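The Arm That Needs a Morning

The pitch for the small robot arm is that you bolt it to a table and get on with your life. Benvinda Patrício has kept one going at Calleck since May, and her notebook tells a slower story.

Every session starts with the joints. She runs each one through its travel with the power low and listens. Then she checks the screws behind the light blue end piece, a part the brochure skips. Five minutes, if nothing has worked loose.
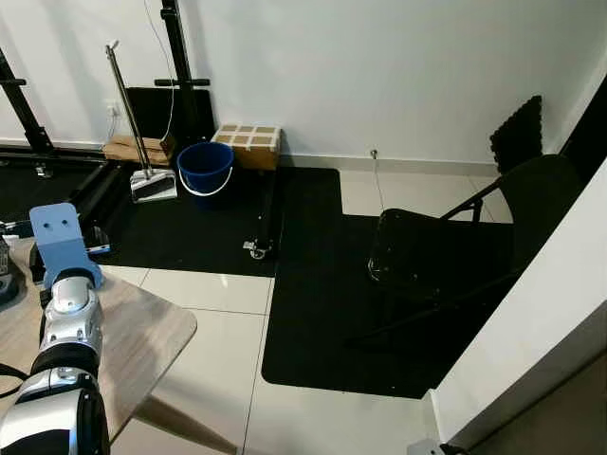
What the cable does

Cables are where I stop believing the sales talk. A lead that looks fine at rest can snag on a table corner at full reach, and no amount of software will fix that. Patrício moves the arm by hand to 12 poses and watches the slack at each. She logged 17 faults in her first stretch with the machine - most of them were wiring.

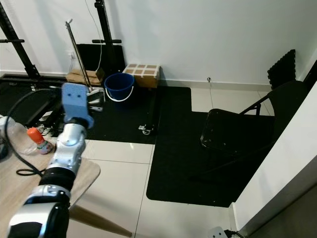 Bernardo Falcão thinks this is too gloomy. His own arm at Hinness ran 18 shifts without a stop, he says, and he puts the difference down to a fixed cable clamp and leaving the thing alone.

Maybe so. I asked to see his log, and he doesn't keep one.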